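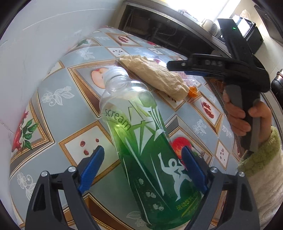
Naledi Moodley wrote back on the first draft that I spend too long on sugar and never get to why people buy the green one. Fair. So sugar is down to one slide now, green goes first.

OPEN (stay near the front table, dont start behind the lectern)

Sports drinks. Hands up who had one this week. Hands up who did any sport first. Wait for the laugh, if none just move on.

Green bottle. Yellow characters, 运动饮料, yundong yinliao, sports drink, literally that. Big word on the shoulder is "scream". Lowercase! Let them react to the name. Ask what flavor they think it is. Take a few guesses, do NOT tell them if they're right, come back to it at the end.

Point: label has a white figure running or leaping. You read "sport" before you read anything. No Chinese needed.

COLOR

Green = lime, apple, melon, or nothing in particular. Clear plastic up top so the light comes through pale, lower down it's deep green. Liquid does half the selling.
Tell the Bromia story, short version. Same drink, two colors, tasting at the Volby gym on a Saturday. 111 people. Most said the green one was more sour. Same batch!! Pause here.
Someone will ask was it blind. No. That was the point.
Itziar's objection: cups were different sizes in the first hour. Say it before they do.

NAMES

Loud names vs calm names. Prokex sounds like a floor cleaner, they sold it as hydration for 8 years. Pacheco went the other way, family name, orange grove on the front, tastes like the others.
"scream" is loud. Who is it for? Teenagers? Guys at the gym? Let the room argue, 5 min max, watch the clock, last time this ate the whole middle.

WHAT'S IN IT (one slide)

Water, sugar or sweetner, salts, acid, flavor, color. In general, dont claim anything for a brand you haven't checked the back of.
Short walk or an easy class, water is fine for most people. Long hot session, salts and sugar can help. Leave it there, I'm not a dietician, send medical stuff to Itziar Aguirre at the break.

SHELF EXERCISE

Pairs. Handout is the shelf survey, 1361 labels, only the summary page!! not the full thing like in December.
Task: cover the brand name with your thumb. Can you still tell it's a sports drink? What gives it away. Color, figure, angled lines, bottle neck, cap.
Collect answers on the board, left side picture stuff, right side words. Left side always fills up first.

CLOSE

Back to the flavor guesses. Read them out. Ask who changed their mind.
Then Naledi's question again, why the green one. Dont answer it for them.
Questions. Markers back in the box, room needed at 4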